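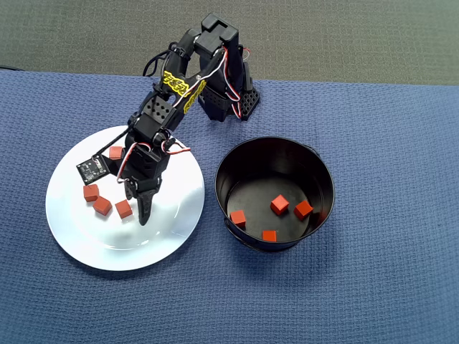 The small servo arm has become a common purchase for school workshops and home benches, and most of what is written about it concerns reach, payload and the number of joints. Those figures are easy to print and easy to compare. My argument is that they tell a buyer very little, and that the kits now on offer, Stundska's among them, should be judged on a dull chore carried out many times. The chore I use is moving cubes from a plate to a bowl. Small orange-red wooden cubes, a white ceramic dinner plate, a black bowl with a rolled rim, a blue mat with a waffle weave. Glazed ceramic is a poor surface for a light gripper. A cube that is touched off center slides away on it, and a cube that slides toward the rim ends up at a different height from its neighbors. A foam pad, which is what most sellers use in their demonstrations, hides both faults.

The Stundska kit arrives as bare servos, perforated brackets, a bag of screws and a wiring loom. Assembly is within the reach of anyone who has built a model aircraft. The brackets are drilled on a regular grid, so a joint can be moved by one hole without new parts, and I consider this the best thing in the box. The controller takes a standard serial link. The software, licensed from Gromton, records a motion by hand guidance and plays it back. It will also accept target points from a camera, although the calibration routine for that is explained in half a page and deserves five.

The weak point is wiring. On arms of this class the servo leads are daisy-chained from joint to joint, and the slack has to go somewhere. It ends up in loops at the side of the base and again near the lower joint, where it can catch on a tall container. Ekström, whose competing kit costs more, molds a cable channel into each bracket. It is an inexpensive fix and Stundska should copy it.

Playback accuracy deserves a separate word. The sales sheet gives a repeatability figure without stating the load, the speed or the temperature of the servos. A hobby servo that has worked for an hour holds its position less well than one just switched on. Any figure that leaves out running time should be read as the figure for the first minute. I would like sellers to publish a simple table: cycles run, cubes placed, cubes dropped, cubes pushed off the plate. A teacher with a limited budget can use such a table. A number with two decimal places and no test conditions is of no use to anyone.

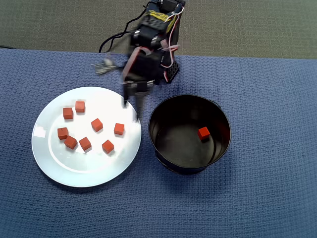

Clorkotitz, 2022-03-16
The objection I hear most often is that the task is trivial. A person clears a plate of cubes in seconds and would not think to call it work. I accept that, and it is why the task is a fair one. The cubes lie at odd angles with small gaps between them, and two narrow fingers have to come down on either side of one without disturbing the next. The approach over the rim matters as well. If the wrist is set too low, the fingers meet ceramic before they meet wood. Then there is the drop, into a deep container with dark walls, where a camera has little contrast to work with below the lip.

Chaltu Nigatu, who reviews teaching equipment and disagrees with me on most of it, holds that a kit at this price is sold for learning and should not be marked down for missed grasps. Her view is that a missed grasp teaches more than a clean one. I agree as far as the first week goes. After that, a student who cannot tell a coding error from a loose servo horn is learning to distrust the equipment, and that habit stays.

My recommendation is a qualified one. Buy the Stundska kit if someone on hand is willing to retighten the joints on a schedule and tie down the leads. Buy the Ekström if nobody is. In either case ask the seller to run the plate and the bowl before payment – on ceramic, with the cubes scattered by the buyer – and ask to see the last ten minutes of the run as well as the first. A revised Stundska base plate is promised for September, and I will put it through the same chore on the same mat.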